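Blog > Student life > Robot club
14 comments · 30 shares

I promised to write more often about our club project, and then I did not write for a long time. I am sorry. In the evenings I was too tired, and on Thursday, when I finally had time, I slept.

Our team is called Plotbridge. We are in the home task group of the Siteren student competition, and our task is the one with the easy name: clear the table. Trash goes in the bin, the other things stay. When I read the rules first time I thought we would finish it in a weekend. My mother clears a table in one minute and talks on the phone at the same time.

We do not program each movement. We hold the grippers in our hands, one left and one right, and we do the task ourselves many times, and the model learns from these recordings. One session is 30 rounds. After 20 rounds my wrists hurt and I begin to do the movements in a lazy way, and later I see the lazy way in the data. So now we change the person after every eight rounds. I think it is a good rule and I wish we had it from the start.

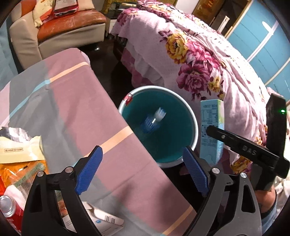

Two grippers, one bin and the usual packages on the table.

The most difficult thing for me is to decide which hand should work. If a carton is tall, I want to take it with the right hand, but then the left hand has nothing to do and hangs in the way. In the Lollis notes (this is the guide that older students wrote for us) they say the free hand must always have a quiet place to wait. I read this sentence many times before I understood it.

The second difficult thing is to let go. It sounds funny, I know. With my own fingers I never think about it, I just open them. With the gripper I must first be over the bin, then stop, then open slowly. If I open while I am still moving, the package can hit the rim and jump out on the floor.
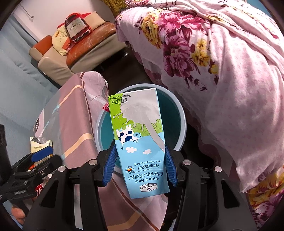
Small cartons I like best, because the sides are flat and the pads hold them well. Soft wrappers I like least. They fold, they slide, and sometimes I take two of them together and must begin the round again. We had a discussion if a round with such a mistake should be kept. I wanted to delete all of them. My teammates said that a mistake which is corrected well is also useful for the model, and we agreed to keep these in a separate folder and compare later.

The next step is training, on the computer in the Valentini lab, where we have our place in the line in December. Before this we need 30 more clean rounds, and I still have to rename all my files, as I used two different ways of naming and now I cannot sort them.

If somebody has a good method for soft wrappers, please write it in the comments. I will try it in the next session.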